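Running a robot arm demo at a small open day – how to keep visitors interested?

Posted in: Robotics and automation > Events and teaching
Tags: open day, simulation, kitchen tasks, visitors

Svitlana Yurchenko
Posted August 22, 2022

Hello everyone. I hope I chose the correct category, please move it if I did not.

I help at a small workshop called Flarnwood, where we work with robot arms for household tasks. In January we will have our first open day. People from the neighbourhood can come, also families and students from the college, and we expect almost 100 visitors through the day. I am responsible for the demonstration corner.

We have one real arm, but it will be on the other side of the hall with my colleague, who shows it picking up blocks. My corner is only simulation. I have a big screen, a computer and a table. On the screen a simulated arm works at a kitchen counter, and the visitor sees how it takes an object, moves it and puts it somewhere else. The program is our own, we call it Deseck.

The kitchen I want to use has many things on the counter. I chose it because it looks like a kitchen which somebody has not tidied after cooking, and I think this is more friendly than an empty table with one cube.

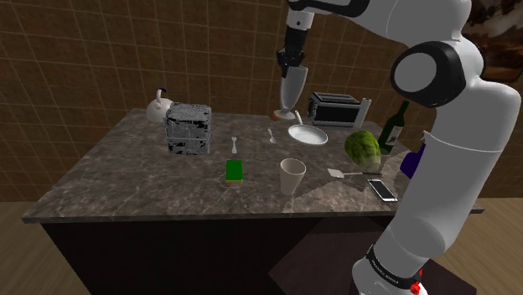
The cluttered counter in Deseck, with the arm holding an object near the frying pan.

My problem is the following. I made a rehearsal with 4 friends who do not work with robots. They were polite, but after two minutes they looked at their phones. One of them asked "is it a film or is it really doing something?" and I did not have a good short answer. Another asked why we don't show the real one. I explained about physics and training and I saw that I lost her.

So I would like to ask:

How long should one demonstration be, if people come and go all the time?

Should I talk while the arm is moving, or before, or after?

Is it a good idea to let visitors choose which object the arm should take? I am afraid they will choose something difficult. The fork and the spoon, for example, are thin and our gripper is not good with them.

How do I explain in simple words that a simulation is useful and not only a game?

The corner is quite noisy, there is a coffee table near it, so a long speech is not possible. Thank you in advance for every advice, and sorry for my English.

Vsevolod Hnatiuk
Accepted by the poster

Hi Svitlana, I did this job for the open days at Plaluvitz, first badly and then a bit better, so I will tell you what worked for us.

Length: 5 minutes for everything, with the talking and the questions. The movement itself should be much shorter. If your arm is slow, start the run before you start to speak, so that something is already happening on the screen when people walk past. Visitors stop for movement. They do not stop for a person standing beside a still screen.

Talking: say one sentence before it grasps ("now it will try to take the sponge"), then be quiet until it has finished or failed. People like to watch in silence and guess. After that you can explain as much as they want to hear.

Choosing the object: yes, let them, this was the biggest improvement for us. But offer a short list. Print small cards with the things your arm can manage and put them on your table. The visitor gives you a card and you start that run. From your kitchen I would try the sponge, the paper cup and perhaps the lettuce, if your gripper opens wide enough. Children will ask for the lettuce. Keep the fork as a separate card with "difficult" written on it. When somebody picks it and the arm drops the fork, you have a very good reason to explain why thin things are hard for a gripper. In my experience the failures made better conversations than the successes. Only tell them before you start that it may fail, otherwise they think that your program is broken.

About "is it a film": give them the keyboard. Let them move one object on the counter before the run, even a little to the left. When the arm goes to the new place, they understand by themselves that it is not recorded. I used to say: "A film is the same each time. Move the cup and see what it does." This was enough for most people.

Why simulation: I say that we ran 3000 attempts on the computer before the real arm touched anything in our lab, and that we did not have to sweep up any broken plates. You should use your own number of course, and it must be a true one. Somebody will ask.

One more practical thing. Check the screen from three or four metres away, with the lights of the hall on. Our counter top was dark, and the dark objects disappeared on it. Your marble is dark grey as well, so look at how well the green bottle can be seen from there. The white things should be fine. If you can turn the camera a little so the arm covers less of the right side, do this too.

Tymoshchuk

Put the simulation beside the real arm. Two corners is a mistake, people will see the real one and go home.

Also get a bigger screen.

Svitlana Yurchenko
Reply to Vsevolod Hnatiuk

Thank you very much, this is more than I hoped for. The cards I will make this week. I tried your idea with moving the object yesterday evening with my neighbour, she moved the cup three times and wanted to continue – so I think it works.

I have one small problem with it. When the object is placed too near to the edge of the counter, our arm cannot plan the movement and it simply waits. Should I limit where people can put it?

To Tymoshchuk: I asked about moving beside the real arm, but there is a safety line on the floor around it and no place for my table. I will ask again if we can at least be on the same side of the hall. The screen is already the biggest one we have.

Vsevolod Hnatiuk
Reply to Svitlana Yurchenko

Yes, limit it. We drew a thin rectangle on the counter in the simulation and told people to stay inside. And add a message on the screen such as "I can't reach this", because an arm that waits without a reason looks frozen and people start pressing keys.

Save the starting position of all objects under one key too. You will need it after every group.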